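Subject: Re: [coker-shop] holding a board still while the other arm plugs it

On the Coker shop list someone wrote:

> My single arm can find the socket fine, but as soon as it
> pushes, the whole board scoots away. I have tried tape and
> a clamp and I'm about to try swearing. How are you folks
> at Pratance keeping yours put?

Oh, I know that feeling so well, and you have all my sympathy! I lost most of July to it. We started with tape too, then a clamp that bowed the board so badly I was afraid to look at the solder joints, and in the end we gave up and let a second arm do the holding. I know not everybody has a second arm lying around, but if you can borrow time on one (the Paisan people are very generous that way, and they like company) it's well worth the drive.

The job is a black cable connector going into one of the white headers along the edge. The left arm does the plugging and the right one keeps a gripper tip down on the upper right of the board. Ours sits on a gray metal frame on top of a plastic container -- not elegant, but it gets the edge up to where the gripper can come in level.

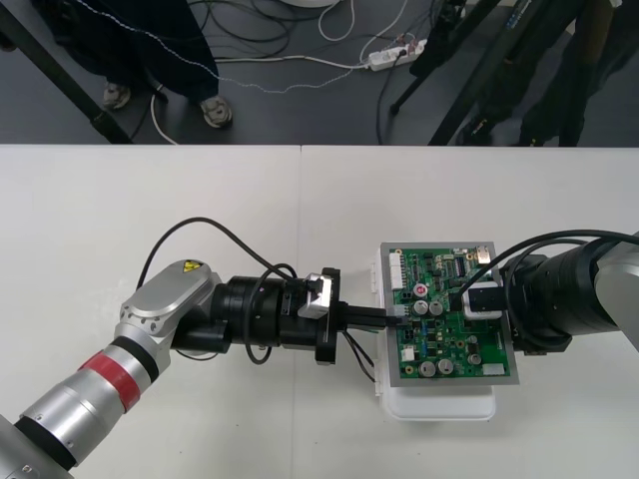 What I'd try first

1. Bring the holding arm down before the other one moves at all, and let everything settle for 2 seconds. I used to skip this and paid for it.

2. Stop 12 mm short of the socket, line up, then go in slowly. We run the last stretch at 18 percent speed, and yes, it's dull to watch.

3. Give the cable plenty of slack. Mine was tugging the connector crooked for nearly 30 tries before I noticed, and I'm still a bit embarrassed.

I keep the settings in a little script called Lelo, and I'd be happy to send it to anyone who wants it -- the comments are a mess, so write me if a line makes no sense. And do tell us how the clamp version goes, if you stick with it!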